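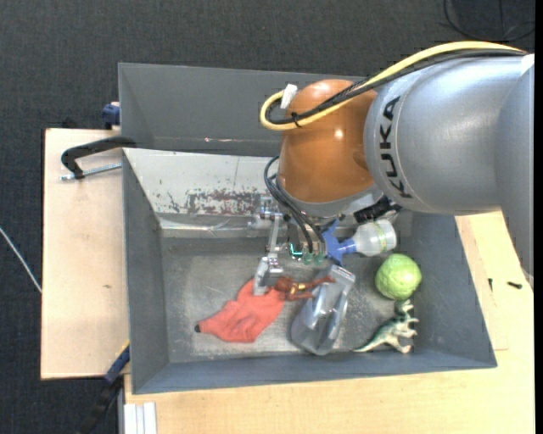
Bin picking by remote control: the Verbridge cell after its first season
2023-06-21

The Verbridge cell has been recording teleoperated picks since February. The task is the same as on the older station: an operator moves one item at a time out of the front bin and into the rear one, and when the front bin is empty the direction is reversed. The data set now holds about 3,000 accepted picks. Another 340 were rejected in review and are kept in a separate folder with the reason for rejection attached.

Operators work from a desk in the next room. They hold a six-axis hand controller in the right hand and run the gripper with a foot pedal. Motion is relative: the arm follows the controller only while the thumb switch is held down, so the operator can release it, bring the hand back to a comfortable position and continue. Translation is scaled to half of hand motion inside the bin and left at full scale above the rim. Rotation is not scaled. Jhair Condori tested a scaled version of rotation and found that operators overshot when turning the wrist to line up with long items, so it was dropped.

Item selection has been revised twice. The first set was all boxes and gave a policy that closed the fingers at box height whatever was below them. The current pool mixes rigid, soft and thin-walled items: bottles, toy animals, small figures, cloth, sealed plastic packages, artificial and real vegetables. Rosaura Cabrera draws each load from the pool by a random list and tips it in from a tray without arranging it. Items that come to rest against a wall stay there. Wall picks are slow to demonstrate and are the most useful part of the set.

Cloth has its own rule. The operator is to bring one fingertip down beside a fold, close on the fold, lift a short distance and wait for one second before moving on. The pause gives the reviewer a clear point at which to judge the grasp, and it shows up well in the force trace. Clear plastic remains the weakest class. The depth reading drops out over bottles and shiny packaging, and operators compensate by using the color view, which the policy receives at a lower resolution than they do. Cristian Espinoza is preparing a version of the recorder that stores both views at full size. It will be installed when the present load list is finished.

A demonstration is accepted if the item is grasped in no more than two attempts, is not dropped above the rim, and is released inside the receiving bin. Regrasps are kept. We removed them at first and the trained policy then had no response to a missed grasp — it closed on nothing, lifted and carried on to the other bin. With regrasps left in, it goes back down in most cases.

Anisa Pattinasarany has trained 14 policies on various cuts of the data. The step from 1,000 to 2,000 demonstrations gave a clear gain on rigid items and very little on cloth. Her present view is that cloth needs more varied starting positions and that adding to the total will do less. A longer note with the training settings is on the Kindwood share under "bin transfer".

Maintenance points for anyone booked on the cell: check the bin clamps by hand before enabling the arm, and log any movement of either bin, however small. A shifted bin invalidates the calibration for every pick after it. Check the cable loop at the wrist for slack with the last joint at both ends of its travel. Return the arm to its park position before leaving the desk.

Operator slots for the next block are open. New operators complete a practice load, not recorded, followed by one load reviewed with Milagros Lozano. Send preferred times to her directly and say whether you have used the pedal before.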